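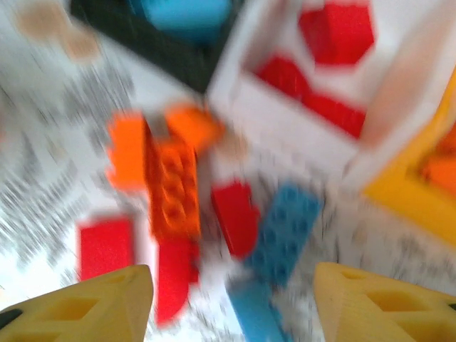 How do you sort a big pile of toy bricks without giving up halfway? By color first, and never mind the shapes until later.

I have 2,274 bricks from the Nuka tub I bought in January. The first time, I tried going by size and quit before lunch. Color goes faster, even with orange and red, which I still mix up under the kitchen light.
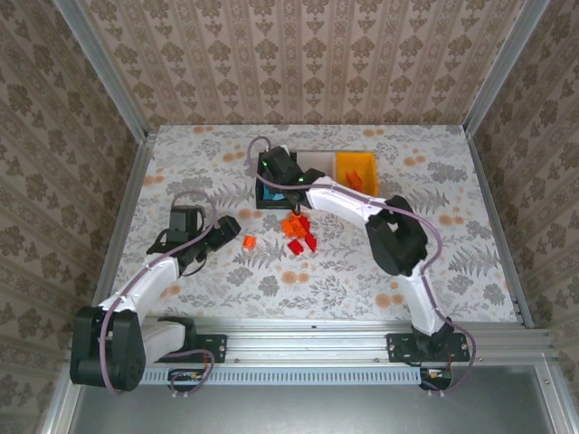
Blue is the easy one, so I usually leave it for last. Odd pieces go in a jar until I feel like dealing with them.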